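Nivurow evening class, handout 4: grippers for soft things
Stamatia Papadakis, Brodevham shared workshop

Bring your half-finished finger assemblies tonight, and the screws, please! Last time three of you left them at home and we spent the first half hour digging through my coffee tin.

Where we are: you should have two printed links, two pads and a base that opens and closes by hand without sticking. If it sticks, don't reach for the grease yet. Take the pivot apart, look down the hole, and you'll nearly always find a little ridge of plastic from the printer. I run a drill bit through it with my fingers – no power drill, I mean it, Urmas split two links that way and he's been doing this longer than I have.

Bushings next. Press them in with the vise and a scrap of wood on each side, slowly, and check that they're square before the last turn. A crooked one makes the fingers meet at the top and gape at the bottom, and then cloth slides right out.

Now the part I really wanted to get to, which is fabric. Everybody tests on a block first (me too, it's satisfying), but a block forgives you a lot. Fabric folds away from the fingers, bunches up behind them, and then hangs on when you want to let go. So we're going to practice on fleece, which is thick and friendly, and save the thin cotton for when you feel brave.

Start with the fingers open wider than you think you need. Come in low along an edge, let the cloth rise up between the pads, and close gently. If you come straight down on the middle you'll mostly just push it around the table. 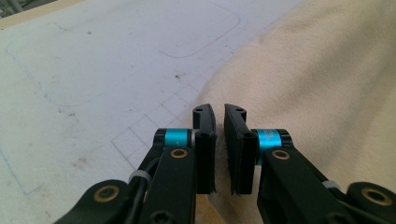 Go easy on the squeeze. My first gripper had a motor far too strong for the job and it chewed a hole in a perfectly good sweater. You want enough grip to lift a fold and hold it while you count to ten out loud. Then open up and see if it drops. If it hangs on, look for a rough spot or a burr on the pad and sand it down a little, then try again.

Wiring: tie your cables down, but leave slack at the joint. Open the fingers all the way before you pull the tie tight. Themis ran 2,000 cycles on his with the cable too short and it broke on the last evening before the open house in August, so learn from him.

For next time, do 40 pickups with your own gripper and write down every miss, with a word or two on how it missed. Sofia has the spare pads if yours crack. Paraskevi is opening up at Politis, use the side door.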